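Home Reviews Storage Hallway Contact

Avley hallway shelf in grey - two months in

I bought the Avley shelf in October, after one too many mornings hunting for my keys while the kettle boiled itself silly. We've got a skinny hallway, the sort where two people can't pass without somebody turning sideways, so anything deep was out. The Ulero one was nicer to look at but it stuck out way too far (and cost a fair bit more!).

Putting it up took me most of a Friday arvo. The kit comes with 8 screws, and the instructions are the usual tiny drawings with arrows pointing everywhere. I swapped the wall plugs for better ones from the shed - the ones in the bag felt like chewing gum.

The colour I went for is the grey wood-grain and I'm really happy with it. Dust barely shows, and it's a softer grey than the one on the Avley website, which looked nearly blue on my phone.

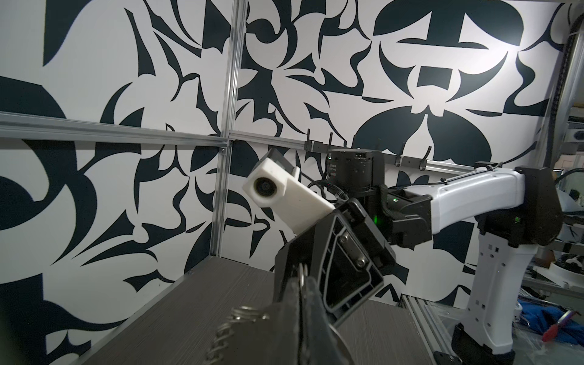

Keys are what it mostly gets used for, and I was worried the finish would mark with metal being chucked down on it every day. So far I've found one faint scratch near the front, and you've got to crouch and catch the light to see it. A wipe with a damp cloth does the rest.

My one real grumble is the front edge. There's no lip, so anything roundish will roll off if you're careless, and I've fished lip balm out of my gumboots more than once. I stuck a strip of felt along there and it's been much better.

Would I buy it again? Yep, and I'm already eyeing off a second one for the laundry.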